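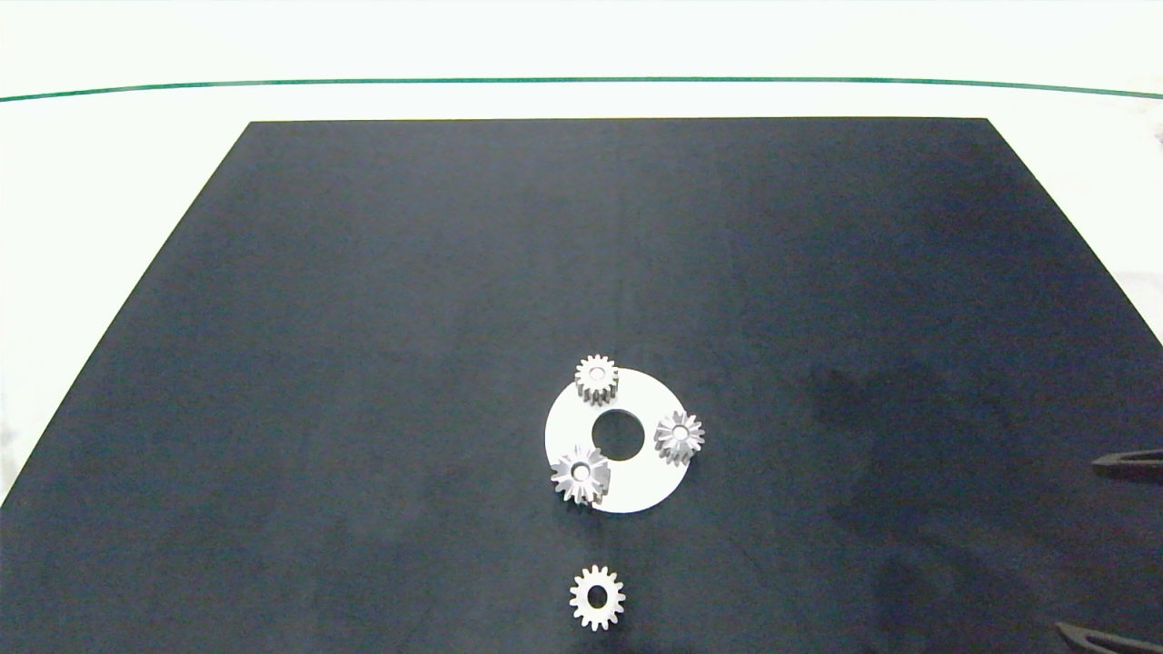
Relatório do projeto Apaza: planejamento de pegas para montagem de engrenagens
Disciplina de Software para Robótica, entrega final

1. O que prometemos

A proposta original falava em "montagem autônoma de um trem planetário". O título encolheu duas vezes desde setembro. O que entregamos é o software que encontra engrenagens sobre a mesa, escolhe por onde pegá-las e manda a garra até lá, com uma taxa de sucesso que discutiremos na seção 4, quando o leitor já estiver cansado.

O código tem três módulos: detecção, planejador de pega e executor. O executor herdamos da turma anterior, com os comentários originais, entre eles um "arrumar isto antes da entrega" que preservamos por respeito histórico.

2. Percepção

Treinamos o detector com 3.593 recortes anotados por nós mesmos, em noites de que não guardamos saudade. Depois de retirar os duplicados e aqueles em que a caixa marcava a sombra da garra, restaram 2.381. A rede havia aprendido a localizar sombras com excelente precisão.

A engrenagem branca é o caso fácil: contraste alto contra o fundo escuro, contorno limpo, um furo central que serve para confirmar o centro estimado. Usamos essa peça em todos os testes de regressão, o que explica o otimismo do nosso relatório parcial.

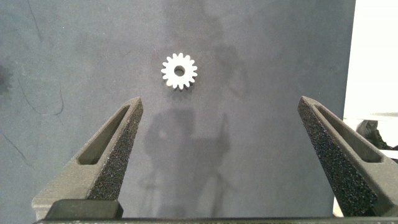 Rekha Chacko comentou na revisão do código que centro não é pose: se o planejador ignora a fase dos dentes, a garra fecha ora sobre duas pontas, ora sobre um vão, e a peça gira na mão. Pediu que o ângulo entrasse na saída do detector. Entrou, como campo opcional, e passamos duas semanas descobrindo quais funções o consideravam opcional demais.

3. Planejamento

Para cada peça o planejador gera 50 candidatos de pega, descarta os que colidem com a vizinhança e ordena o resto pela folga entre dedo e obstáculo. Com uma peça isolada, quase tudo passa. Com peças sobre o disco, a lista costuma terminar com um ou dois sobreviventes, às vezes nenhum, e nesse caso o programa imprime "sem plano" com uma serenidade que invejamos.

O metal polido complica a vida. Os reflexos nos dentes da engrenagem cônica partem o contorno em pedaços, e o detector chegou a relatar várias peças pequenas no lugar de uma. Resolvemos com um filtro que funde detecções próximas, o qual também funde engrenagens vizinhas quando lhe convém.
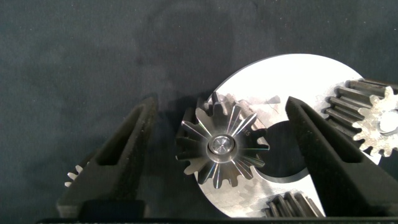

Segundo Vimala Ramasamy, o filtro deveria usar o modelo geométrico da peça em vez da distância entre centros, e o limiar fixo era "uma superstição com casas decimais". Concordamos. O limiar continua no arquivo de configuração, agora com um nome mais honesto.

4. Resultados e pendências

Com peça isolada, o executor falhou em aproximadamente 9% das tentativas, quase sempre por erro de ângulo. Com peças agrupadas não publicamos a taxa, pois mudamos o critério de sucesso no meio dos ensaios e os números antigos não são comparáveis.

Ficam pendentes a fusão por modelo geométrico, a replanificação após falha e a remoção do comentário da seção 1.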